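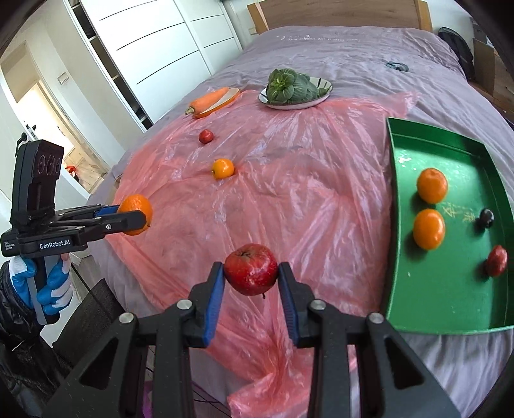

Vasanthi Marikar
Safety Supervisor, Student Projects, Gamstead

Hand-Held Gripper Project: Session Inspection, February

1. Pivot bolts on both grippers. Checked by hand, none loose. PASS

2. Blue finger pads. Clean and firmly seated. Wipe again after any soft fruit — juice makes the ribs slick. PASS

3. Gloves. Required on the hand that holds the gripper. Students may not share a pair within a session. PASS

4. Work surface. Plastic sheet spread over the duvet before produce is set out. Creases are acceptable if items do not roll. PASS WITH COMMENT: smooth the sheet between runs.

5. Produce. Tray and plates to be placed within easy reach. Bruised or split items are to be withdrawn and may not be eaten. PASS

6. Cables. No cable may cross the floor where students stand. ACTION REQUIRED: reroute along the wall before the next session.

7. Rest breaks. Students change over after 27 minutes. The log shows 2 late changes. ACTION REQUIRED

8. Run limit. 100 runs per student, 200 per session. Within limit. PASS 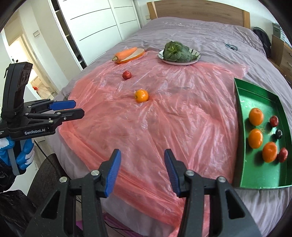

Kamrul Debnath asked that item 7 be reconsidered, as both late changes came when a student was finishing a run, and stopping halfway means the run must be thrown out. He would prefer that the last run be completed and the time noted in the log.

Response: accepted for one run only. The Nastley group will follow the same rule. Items 6 and 7 remain open until signed.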